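Skinholm: A Simulated Bench for Tabletop Pick-and-Place
Final project report, Robotics Design Studio
Yaneth Restrepo and Gülizar Baysal
July 21, 2023

1. Summary

The project built a simulated workbench, named Skinholm, and a scripted controller that moves a capped container from a rack to an open box. The controller was run 100 times with small random changes to the position of the rack. It completed 89 of those runs. The remaining failures fall into two groups, described in Section 6. No learning method was used. All motion comes from a fixed sequence of waypoints, an inverse kinematics solver and a short set of checks between stages.

2. Background

The course asks each team to carry one manipulation task from a written specification to a repeatable test. Teams may work on the physical arm in the lab or in simulation. We chose simulation because the physical arm is shared and our test plan needed long unattended runs.

An earlier team left a task called Trandmont, in which the arm pushed a block across a bare table. We reused its launch scripts and its logging format. The rest was replaced. A pushing task tolerates a lot of error in the height of the gripper, and ours does not. The containers stand close together in the rack, and a finger that comes down in the wrong place lands on a cap.

3. Task specification

The specification was fixed in December and changed only once. It reads as follows.

The arm starts in its home pose. The rack holds three capped containers in one row. The controller is given the nominal pose of the rack and an index for the target container. The arm must take hold of the target by its cap, lift it clear of the rack, carry it to the cardboard box and release it inside. A run counts as complete if, at the end, the target is inside the box, the other two containers are still in the rack, and the arm is back at home.

The one change concerned the word "inside." At first we tested whether the center of the container was below the top edge of the box walls. The flaps of the box are modeled as separate bodies, and in early tests a container could come to rest against a flap and still pass. The check now uses a volume inside the four walls only.

The other objects on the table are not part of the task. They are there as obstacles, and contact with any of them is logged. Contact alone does not fail a run.

4. System

4.1 Scene

The room, the table and the small objects were assembled from the course asset library. We changed the collision shapes for two of them. The rack came with a single convex hull, which closed its slots and pushed the containers upward at the first physics step. We replaced it with a set of boxes, one for each post and rail. The cardboard box had the same fault and got the same treatment: one flat box for each wall, one for the floor and one for each flap.

Mass values in the library were plainly defaults, since the rack and the multimeter weighed the same. We set new values by hand. The rack is heavy enough to stay in place when a container is drawn out straight, and it will slide if the container is pulled at an angle. We kept this behavior on purpose. A rack fixed to the table would have hidden errors in the lift.

4.2 Arm and gripper

The arm is the standard course model, mounted on the table. Joint limits and link masses were left alone. Finger friction was raised once, early on, after caps slid out under light grip force. The value was then frozen and was not used as a tuning parameter afterward.

4.3 Controller

The controller, Grisus, is a state machine with five stages: approach, descend, grasp, transfer, return. Each stage ends in a check. If the check fails, the controller repeats the stage once and then stops the run.

Approach moves the gripper to a point above the rack by a joint-space path. Descend is a straight vertical move, solved at short intervals so that the fingers stay pointed down. Grasp closes the fingers until either the force threshold or the closed position is reached. If the closed position comes first, the fingers have missed. Transfer consists of a vertical lift, a sideways move at fixed height and a short drop into the box. Return opens the fingers, raises the gripper and goes home.

The sideways move was the hardest part to plan. The direct path from rack to box passes close to the arm's own base column, and with some elbow configurations the forearm swings wide. We restricted the solver to the elbow-up branch for the whole of Transfer. This lengthens the path a little, but it removed the sudden joint flips seen in the first version.

4.4 Scoring

Scoring is done by a separate process, Castaño, which reads the world state and never sends commands. Keeping it apart from the controller let us rescore old logs after the box check was changed. It also kept the controller honest in one respect: Grisus has no access to the true pose of any object after the run begins.

5. Test procedure

Each run began with a reset of all objects. The rack was then shifted and turned by a small random amount, and the target index was drawn at random. The other objects returned to their nominal poses. The random seed was written to the log header so that any run could be replayed.

The controller was given the nominal rack pose plus a measured offset with added noise. The noise stands in for a camera-based estimate, which we had planned to build and did not. Its size was taken from the course handout on fiducial markers.

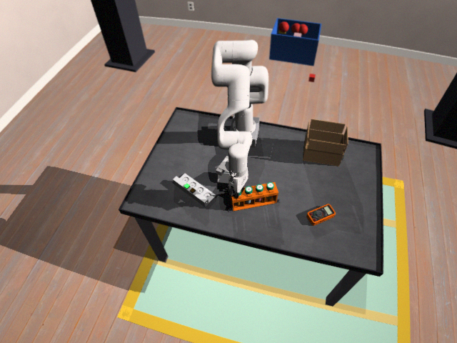

Figure 1. Skinholm bench with the gripper low behind the rack. Cardboard box at right rear, power strip at left, multimeter near the front.

The arrangement of the bench is tighter on the left than on the right. With the power strip on one side of the gripper and the rack in front of it, there is limited room for the fingers to open while low. For that reason the fingers are opened fully during Approach, well above the table, and their width is not changed again until Grasp.

Runs were executed in one batch on a lab workstation. The batch was started twice. The first attempt stopped when the disk quota filled with rendered frames. Rendering was then turned off except for replays, and the batch was restarted from the first seed. Only the second batch is reported.

6. Results

Of 100 runs, 89 were complete under the final specification. All failed runs were replayed with rendering on and sorted by hand.

The larger group failed in Descend or Grasp. The offset noise placed one finger over the rim of the cap, and the fingers pressed down on it before the stage check stopped the motion. The retry did not help, as it used the same offset estimate and came down on the same spot. A retry with a small sideways step would be easy to add and should have been there from the start.

The smaller group failed in Transfer. The container was gripped correctly, but the rack had been turned far enough that the lift dragged the container against a post. In these runs the rack slid, and a neighboring container was left tilted or out of its slot. The controller carried on to the box and reported success. Castaño scored the runs as failures.

Contact with the power strip was logged in a few runs, all with the leftmost target. None of these contacts changed the outcome. There was no logged contact with the multimeter.

7. Discussion

Almost all of the work that improved the completion rate went into collision shapes and checks. Changes to speed and acceleration had little effect once the elbow branch was fixed. We spent too long on them in the first half of the project, mainly because they were easy to change.

The results should not be read as a prediction for the physical arm. The simulated caps are rigid, the friction is constant and the containers have no contents. Sliding of the rack is sensitive to the contact parameters, and we did not measure those on real hardware.

The second failure group is more serious than the first. A controller that stops on a bad grasp is acceptable in a lab. One that disturbs the rack and reports success is not. The final check in Grisus looks only at the fingers and at the pose of the arm. It needs some observation of the rack, even a coarse one.

8. Further work

– Add a sideways step to the Grasp retry.
– Align the lift with the estimated angle of the rack.
– Replace the noisy offset with an estimate from a simulated overhead camera.
– Randomize the poses of the other tabletop objects.
– Extend the task to all three containers in sequence. This requires placement inside the box to be controlled, as the present drop height would let the second container strike the first.

9. Division of work

Restrepo wrote the controller and the inverse kinematics interface. Baysal built the scene, corrected the collision shapes and wrote the scoring process. Both authors ran the tests, sorted the failures and wrote this report. Logs, seeds and launch scripts are stored in the course repository under the project name.

Related reports
Trandmont: Planar Pushing on a Bare Table
Drawer Opening with a Two-Finger Gripper
Line Following Under Changing Light
Calibration Notes for the Shared Lab Arm

Robotics Design Studio | Contact the course staff | © 2023 the authors | Back to top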